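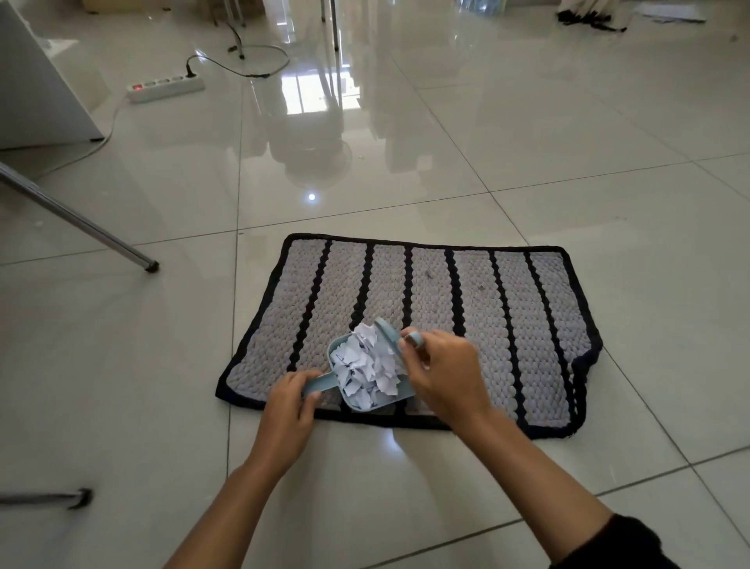 Kiran Ahuja asked after the last report why the statehood anniversary program still had no confirmed order of speakers, and whether the district messages would be read in full.

The order was fixed on 06/01/2025. Messages from the districts will be printed in the program book and not read aloud. Of 63 district offices invited to send greetings, 48 have replied. The remaining offices have until the end of July -- late entries go on the website only.

Budget. Printing is contracted to Clornivico at the quoted rate. The Tustow hall deposit is paid. Transport for the school choirs is over the planned amount, and we request approval to move the difference from the lighting line, where the second quote came in lower.

Exhibits. The Caldeira archive has released 188 items on the former province and its change of name. Captions are complete for 101 of them.

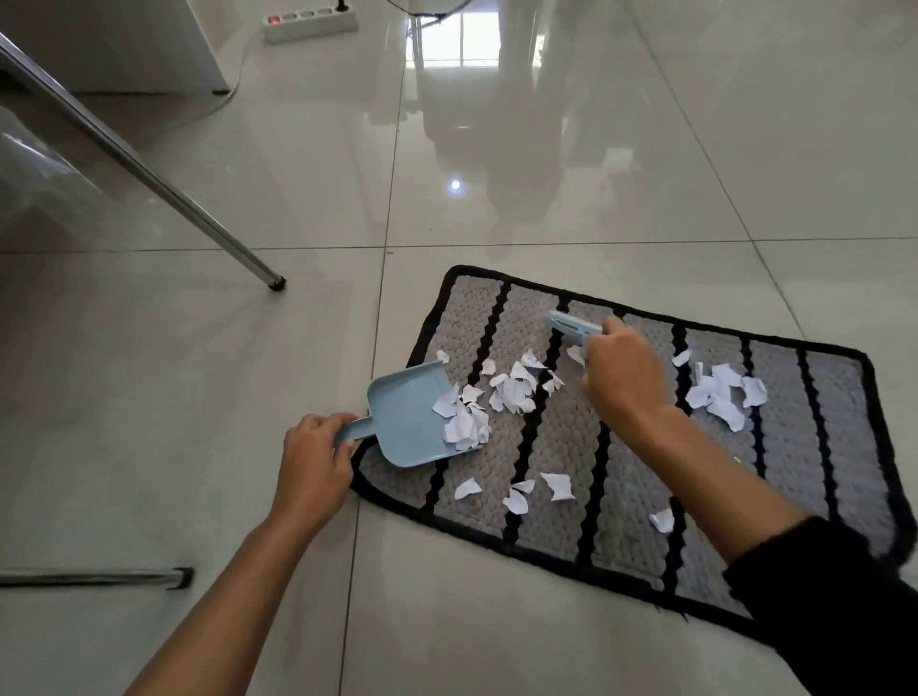 The rest are waiting on date checks, mainly maps and gazette pages where the old and new place names differ. Two translators are assigned.

Open items: police clearance for the Plistanside parade route; final wording of the governor's greeting; insurance certificate for the stage. The clearance form was returned once for a missing signature and has been sent again.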